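Torden student robotics – support tracker
Ticket 17: Right hand loses grip on round canisters during shelf task
Status: Closed
Priority: High (blocks the Zandau demo)
Opened by: Nadja Koller
Assigned to: Rupert Gasser
Component: right hand, grip control
Labels: hand, grip, shelf-task, demo

Summary

The shelf task asks the arm to take a canister, hold it upright over the steel table, and put it down on its base. The right hand closes properly and then, some seconds into the hold, the canister starts to turn in the fingers and slide down. On a bad run it ends up on its side. It has been like this since we moved to the new grip profile in December. The old profile did not do it, but the old profile also dented the lids.

The red canister upright in the right hand, then the wrist camera view:

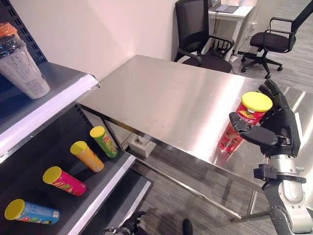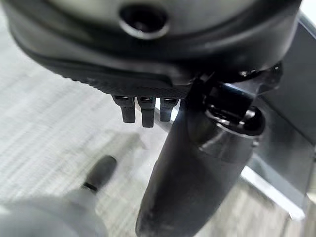
Steps to reproduce

1. Power up both arms and wait for the hands to home.
2. Load the profile "shelf_soft".
3. Run the pick routine up to the hold point and pause it there.
4. Leave it paused and watch the label. If the label turns, the canister is slipping.

Expected: canister stays put until the place routine is started.
Observed: canister turns slowly, then drops onto the table. Fails more often than not.

Setup

Arm controller is the Nägeli board, same one we have used all year. Finger controller firmware is the build Konrad put on before the break. Grip limit in shelf_soft is 300 (controller units). Hold timeout is 2000 ms. Control loop and camera settings are default.

Comments

Nadja Koller, 14:10
Logs from this afternoon are in the shared folder under shelf/slip. I did 12 runs with the same canister. The first two were fine, then it started. I have not touched the fingers or the brackets. The left hand was powered but parked low for all of them.

Rupert Gasser, 14:25
Thanks. Two questions. Does it slip if you start the place routine straight away without the pause? And is the thumb current flat in the log or does it step?

Nadja Koller, 14:40
Without the pause it gets to the table and stands up, every time I tried. The thumb current steps. It holds level, then drops to a lower value and stays there. The other fingers look level to me, but I am not sure I am reading the right columns. Plot attached in the folder.

Konrad Holzer, 14:55
Could be mechanical. The fingers are scuffed and a bit dusty, you can see it on the long one in the wrist camera view. I would wipe them down and check the set screws before anybody changes software. We lost a whole evening at Bondiden last year to a loose screw.

Rupert Gasser, 15:05
Agreed, do that first. Use the dry cloth, and keep solvent off the fingers please. Arm power off at the wall before anyone puts a hand near the joints – the stop button alone leaves the hand controller live.

Nadja Koller, 15:35
Done with Konrad. Power off, fingers wiped, set screws checked with the small key. One on the wrist clamp took a quarter turn. The rest were tight. Nothing wobbles. Powered up again, homed, ran the same test. Still slips at the same point in the log. So the cleaning did no harm but it is not the fix.

Rochelle Kapoor, 15:50
Is the canister full or empty? I weighed a full one for the motion write-up and the difference is enough to matter at a low grip limit.

Nadja Koller, 15:55
Full. All of them still have their seals on. I would like to keep it that way, the rules say full and closed.

Rupert Gasser, 16:20
I have been through the log. The thumb step comes 2000 ms after the hand reports closed, on every run. That is the hold timeout. When it runs out, the controller goes to its resting current, and in shelf_soft nobody set a resting current for the thumb, so it takes the default, and the default is low. The other fingers have a value in the profile. Thumb lets go a little, fingers keep pushing, canister turns. That matches what Nadja saw on the label.

It also explains why a quick place works. The canister is standing on the table before the timeout is up.

Konrad Holzer, 16:25
Fair enough. Why were the first two runs fine?

Rupert Gasser, 16:35
Check the times. They were paused for less than two seconds. Nadja, can you confirm?

Nadja Koller, 16:40
Yes, sorry. I was starting the place by hand and only began leaving it on pause from the third run. I should have put that in the ticket.

Fix

Changes to shelf_soft, made by Rupert and checked by Rochelle:

Thumb resting current set to the same value as the other fingers.
Grip limit left at 300. Raising it would hide the problem and bring back the dented lids.
Hold timeout left at 2000 ms. We want the current to drop after a while so the motors stay cool, as long as all the fingers drop together.

The profile loader now prints a warning if any finger has no resting current set. Before this it filled in the default and said nothing.

Testing

Nadja Koller, 17:30
Reloaded the profile and ran it 12 times again, paused at the hold point each time until the log showed the timeout and a good while past it. No slips. Label did not move on any of them. Lids have no marks. Last run I left on pause while I made tea and it was still there.

Then I tried the other colours off the lower shelf. They are the same shape so I did not expect a difference, and there was none in the hold. Picking them up from lying down is another matter. The hand sometimes catches the lid first and pushes the canister back along the shelf. Will open a separate ticket for that and leave this one alone.

Burgi Hämmerli, 17:45
Good work. Before this is closed, please do two things. Put the pause length in the test sheet so that every run is done the same way. And copy the thumb value into the left hand profile, which was made from this one and will have the same gap.

Rupert Gasser, 17:55
Left hand profile had the same gap, yes. Changed and loaded. It has not been tested with a canister yet. Konrad has the next slot on the arms and will do it then.

Konrad Holzer, 18:20
Left hand tested, holds past the timeout. I also added the wrist clamp screw to the start-up checks, as it was the only one that had moved.

Nadja Koller, 18:25
Test sheet updated. Closing.

Linked tickets: Lid contact when picking from lying position (open, Nadja Koller)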